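**13 de febrero de 2019**

## Lo que se viene en el taller de grabado (y por qué vacié media estantería)

Hola a todos otra vez. Sí, ya sé que prometí escribir antes, pero entre el pedido de papel que llegó cortado al revés y la mudanza de la prensa grande se me fue el mes entero. Voy al grano, que hay bastante que contar.

Primero, lo que más me preguntáis por correo: en primavera volvemos a tener curso de linograbado para adultos en el local de Drukstead. Son seis tardes, de seis a ocho y media, con todo el material incluido menos el delantal (traed uno viejo, por favor, que la tinta al aceite no perdona y luego me escribís llorando por una blusa). El precio es de 159 euros y se puede pagar en dos veces. Para los que ya hicisteis el curso de otoño, habrá un grupo aparte donde trabajaremos a dos y tres colores con plancha perdida, que es mi manera favorita de sufrir. Cada vez que arranco un trozo de linóleo pienso que me he equivocado, y a veces tengo razón, pero cuando el segundo color cae encima del primero y encaja... ¡qué alegría!

También habrá sábanas. Me explico: el año pasado probamos a estampar tela con tacos grandes y salió tan bien que quiero repetirlo con piezas de verdad, fundas, manteles, lo que tengáis en el armario. Algodón o lino, lavado antes y sin suavizante. Lo del suavizante va en serio. La vez anterior una funda preciosa se quedó con el dibujo a manchas y tuvimos que convertirla en trapos, que ahí siguen, muy dignos, al lado del fregadero.

### Los niños

Los talleres infantiles de Paditholm siguen igual, por las tardes y en grupos pequeños, para edades de siete a doce. Lo único que cambia es la entrada: ahora se entra por el patio, porque en la puerta principal están arreglando el escalón. Este trimestre trabajamos con plantillas, estarcido y monotipos sobre gelatina, que les vuelve locos. Los pequeños no usan gubias, tranquilos. Los mayores sí, con la plancha sujeta y la otra mano siempre detrás de la cuchilla, y se lo repito tanto que ya me lo cantan.

Para septiembre estoy preparando algo más largo, un curso entero de libro ilustrado en el que cada niño escriba, dibuje, imprima y cosa su propio cuaderno. Todavía no tengo fechas ni precio, así que no me preguntéis aún, aunque sé que lo vais a hacer.

### Papel, tintas y otras compras

He encargado 3000 hojas de papel de algodón a Hendricks, y antes de que os echéis las manos a la cabeza: salía bastante mejor que pedirlo en paquetes sueltos, y lo repartimos con dos talleres vecinos. Si queréis comprarme un taco para casa, avisad con tiempo. Las tintas al agua se quedan para los críos y las de aceite para los adultos, y sigo buscando un amarillo transparente que no se vuelva mostaza al secar. Acepto sugerencias de todo tipo. 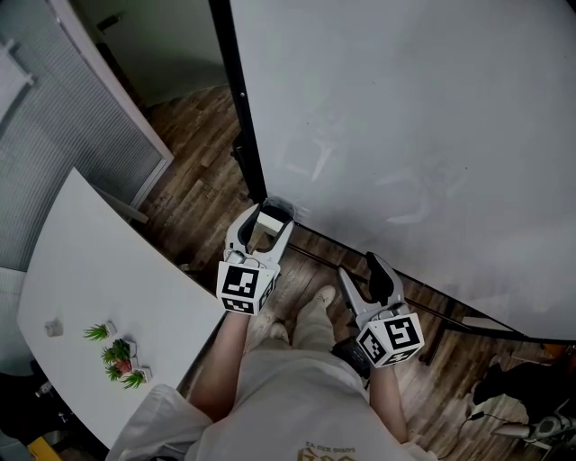
La composición de un cartel es lo que peor se os da, y lo digo con cariño porque a mí me costó años. Llenáis la plancha hasta el borde, metéis el título, la fecha, tres pájaros y una cenefa, y luego no se lee nada. Para la exposición de Dustley os voy a pedir un cartel con una sola forma y mucho aire. Fijaos en lo pequeño que queda el bloque blanco junto al panel, también blanco, y en cómo los dibujos negros de los cubos se ven enseguida: formas gruesas, blanco y negro, sin medias tintas. Ese contraste es justo el que quiero en vuestras planchas. Haced primero el boceto con rotulador gordo, del tamaño de una tarjeta, y si a tres pasos no se entiende, quitad cosas.

La exposición estará en la sala de abajo y admite piezas de hasta 58 centímetros de lado, con marco o sin él. Traedlas con el nombre por detrás, a lápiz, y con un papelito encima para que no se peguen unas con otras. De los carteles haremos una tirada de 400 entre todos, a mano, en dos tardes de las de música alta y bocadillo. Quien quiera apuntarse a darle al rodillo, que responda a este correo y me diga qué tarde le va mejor.

Ah, y en el tendedero hay varias pruebas sin recoger desde Navidad. Un zorro, dos faros y una cosa que puede ser un gato o una tetera. Si es vuestra, pasad a por ella cuando queráis, que necesito las pinzas.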